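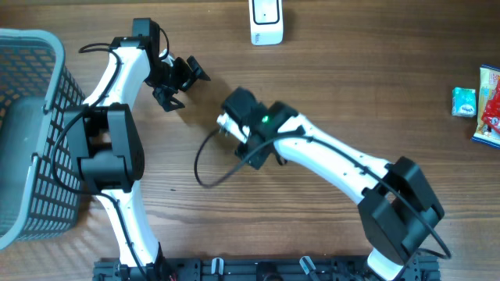
Plevudmont: The Complete Serial (Blu-ray box set)

Surnby Home Video
Format: Blu-ray, Region B
Edition of 4,000 numbered copies
Copies left at last stock check: 2,457
Stock updated: Dec 31, 2024

About the serial

Plevudmont is a supernatural drama in 17 episodes, set in a lakeside town where the hotel has been closed for a generation. A surveyor arrives to value the building before it is sold and finds the rooms made up, the clocks wound and a register that still has new names in it. The first four episodes play as a fairly ordinary mystery. From the fifth onwards the serial moves between the present day and the hotel's last summer, and the two stories run side by side until the end.

The serial was shot on videotape in the studio and on 16mm film for the exteriors, so the picture changes character when anyone steps outside. Earlier releases tried to hide this with noise reduction. We have left it alone.

About this edition

The studio material comes from the original two-inch tapes, which were transferred again for this set. The film inserts for all but two episodes survive as negatives and have been scanned and cut back in. Episodes 9 and 12 use the inserts as they appear on the broadcast tape, and these are softer than the rest.

Picture is presented in the original 4:3 shape. Sound is the original mono mix, with clicks and dropouts repaired where this could be done without touching the dialogue. The end credits of Episode 6, missing from the older DVD, are back in place.

Episode 3 is the full-length version. The DVD used a shortened export tape, which lost the dinner scene and most of the conversation on the landing.

Also in the set

Cuautle -- the feature-length pilot made by the same production team, never repeated after its first showing. It shares no characters with Plevudmont but was filmed on several of the same sets. One short section of picture is damaged and has been left in, with the sound complete.

Bristia -- a half-hour radio play that picks up the story of the hotel's night porter. Audio only, played over a still title card.

Other extras:
Studio recording from Episode 1, unedited
Opening titles without text
Trailers and continuity announcements, taken from home recordings
Gallery of set plans and costume drawings
Printed booklet with an episode guide and notes on the transfer

The booklet gives away the ending from the second section on. New viewers should leave it until later.

Specification

Picture: 1080i, 4:3, colour
Sound: English mono
Subtitles: English for the deaf and hard of hearing, on all episodes and on Cuautle. There are none on the radio play, but a full script is printed in the booklet.
Packaging: rigid slipcase with two inner cases
Certificate: 15

The discs will not play on a standard DVD player. Players sold for Region A only will not read them either. Some computer drives need separate software for Blu-ray playback, and we cannot advise on particular models.

Ordering and delivery

One copy per customer while the numbered edition lasts. Numbers are sent out in the order the boxes come off the shelf and we are unable to take requests for a particular one.

UK orders go by tracked post. Orders to other countries are sent by airmail, and any import charges are for the buyer to pay. Please check that your address is complete, including the flat number -- parcels returned to us are only sent out again once the second postage has been paid.

Unopened sets can be returned within 21 days of delivery. If a disc is faulty, email us with the disc number and the point where playback stops, and we will post a replacement disc. There is no need to send back the whole box.

A standard edition without the slipcase and booklet will follow in August. The discs will be the same.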